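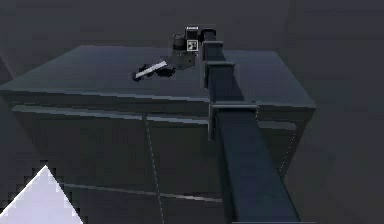

Friday, December 15, 2023

I finally made my own preserved lemons and I can't stop talking about them! Roya gave me a jar in September, I went through the whole thing in 17 days (on eggs, in soup, once on toast), and after that the store ones tasted like floor cleaner.

So last month I bought 15 lemons at the Saturday market in Prandport, the small thin-skinned kind, and got going. You cut each one almost into quarters, leave the bottom attached, and pack it with coarse salt -- way more than feels right. Then you squash them into the jar until the juice comes up over the top. I added a bay leaf and a few peppercorns. Younes says the peppercorns are wrong. We're still friends.

After 4 weeks the peel had gone soft and almost see-through, and the smell when I opened the lid, wow. Rinse them first, throw out the pulp if you want, and chop the peel really fine. Last night I stirred some into plain couscous with olives and butter and had two bowls standing up.

Next I want to try limes. If you've done it, tell me how long you left them!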